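Pastry mat

A pastry mat is a flexible sheet laid on a table or worktop as a surface for rolling, shaping and portioning dough. Most modern mats are made of silicone, often reinforced with woven glass fibre, although canvas and oilcloth were common in home kitchens before that. The term overlaps with baking mat, which strictly refers to a sheet intended for use inside the oven.

Materials

Silicone is valued for its low surface adhesion and its tolerance of heat. Unreinforced sheets are softer and tend to stretch when dough is pulled across them. Reinforced sheets hold their shape better but should not be cut or folded, as exposed fibres may work loose. Canvas needs a rubbed-in layer of flour to prevent sticking and is harder to clean – dried dough has to be scraped off before washing.

Manufacture

Reinforced mats are made by coating a glass-fibre fabric with liquid silicone and curing it in a heated tunnel. Markings are screen printed with silicone-based ink, which bonds to the sheet during a second cure. The Pumphrey works at Moltirthorpe produced 2,226 mats in its first year, all of them plain. Printed guides were added to its Skida range after the designer Edeltraud Fuchs proposed a standard layout of rings and edge scales.

Markings

Concentric circles allow a round of dough to be rolled to the diameter of a given tin. Rulers along the borders are used for strips, lattice and laminated dough. Some mats also carry line drawings of baked goods, which are decorative and have no measuring function.

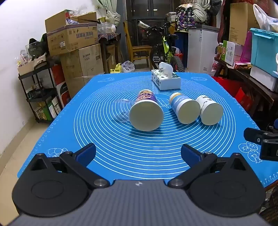
Care

Mats are washed in warm water with a mild detergent and dried flat or rolled. Oil left on the surface gradually becomes tacky and can pass its odour to later batches. Knives and wheel cutters should not be used directly on silicone.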